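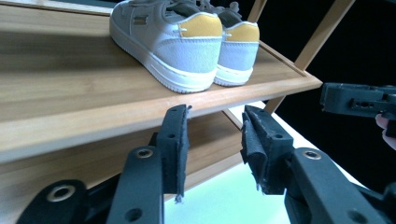
Chiyo Kobori asked under the October version of this page whether the packers at Lurnby will still have their shifts when the robot can put shoes on a rack by itself. It is a fair question. For now the shifts stay, but the work in them is different, and you should learn the new part before your first turn.

## How to do a turn with the hand grippers

1. Sign in on the Metis sheet.
2. Squeeze both grippers 3 times and check that they open fully.
3. Do the task slowly, with no stop in the middle.
4. After 16 tries, rest for 11 minutes.

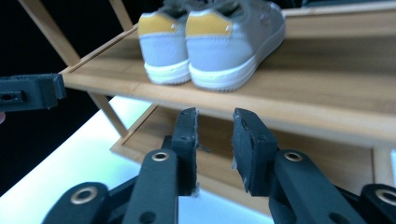
Your old habits from packing are useful in this work, so please keep them. If you always set a pair close together, do it also with the grippers. We want the shoes side by side on the upper board, heels outward, like these with the yellow tabs. Look at the pads too: when small white fibers hang from them, tell Onni Valtonen at the end of your turn.

Bad tries are marked "redo" and do not count against your pay.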